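Keep the Waiting Room

The county service office in Naltham took out its waiting room in July. There used to be chairs along two walls, a table with old magazines on it, and a counter where you pulled a paper number. Now there is a screen by the door. You type in your phone number and you are told to wait wherever you like until a text message calls you back in. The building faces a four-lane road, so wherever you like means your car, if you came in one.

The office says the change gives people their time back. I have used the new system three times and I think it is worse, and I think other offices are going to copy it unless people who dislike it say so.

The time is not given back. When the text comes you have 4 minutes to get to the window, and after that your place goes to the next person. I can't go to the grocery store on a 4-minute leash. I can't start anything. On my second visit I sat in the car with the phone on my knee and looked at it the whole time, which I never did when there was a board on the wall with numbers on it. A board lets you look up when you feel like it. You could see 61 come up when you were holding 70 and decide to read another page.

You could also see the other people. That matters more than it sounds. If the line was slow, you could tell why. One clerk was at lunch, or a family had brought a folder as thick as a phone book and needed help with all of it. I never minded waiting for somebody like that. Waiting on a phone message, I have no idea what is going on inside, and I assume the worst. I have heard people come in from the parking lot already angry and start in on a clerk who had been working hard the entire time.

Then there is the question of who can do it. My mother's old flip phone did get texts, but she didn't read them. Plenty of people in Naltham are in the same position, or they share a phone with somebody who is at work. The screen has a button for people without a phone. If you press it, a clerk comes out and calls your name from the doorway. So you stand near the doorway, and there is nowhere to sit.

People waiting together also helped each other. I learned that I needed the second page of a form from a woman in the next chair who had been sent home for it the week before. I have passed on the same kind of thing myself. A sign could do part of that job, but the office already has a great many signs.

I know the arguments on the other side. Chairs cost money and have to be cleaned. The space is now two more desks, and two more desks should mean shorter lines. Some people get sick in crowded rooms and would much prefer their car. All of that is reasonable. I would be happy to keep the text messages for anyone who wants them. What I object to is making them the only way, and using every last foot of the floor for desks.

The bus company did this better. The Tustberg depot added a phone alert last winter and left its benches where they were. The alert is useful if you live close by. Everybody else sits down and watches the board. It didn't require a new building. The credit union on Manurung Street kept its chairs too, after asking its members, and it has a heater by the door that makes it the best place downtown to be early.

It may be that offices see a full waiting room as a sign of failure. People walk in, see a dozen others sitting there, and complain. An empty floor looks efficient. But the dozen people are still waiting - they are just outside, spread over a parking lot, where they don't show up in anybody's view of the place. If the wait is the problem, hire for it or extend the hours. Thursday evenings would help a lot of people who work days.

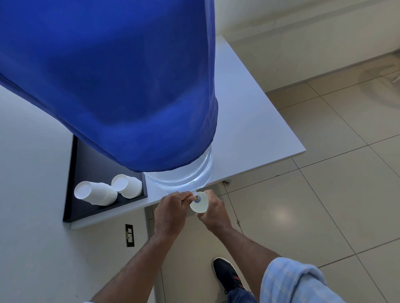

A waiting room doesn't need much. I would ask the county for chairs, a board with numbers, a restroom that isn't locked, and something to drink. The drink can be as plain as a big upside-down bottle with a blue cloth cover over it and a little white tap at the neck, and a paper cup to hold up to it. It doesn't have to be a fancy machine from a catalog. Put that on a table against the wall where the magazines used to be, set out a row of chairs next to it, and leave the text messages running for the people who like them. I would go back to pulling a number the same day.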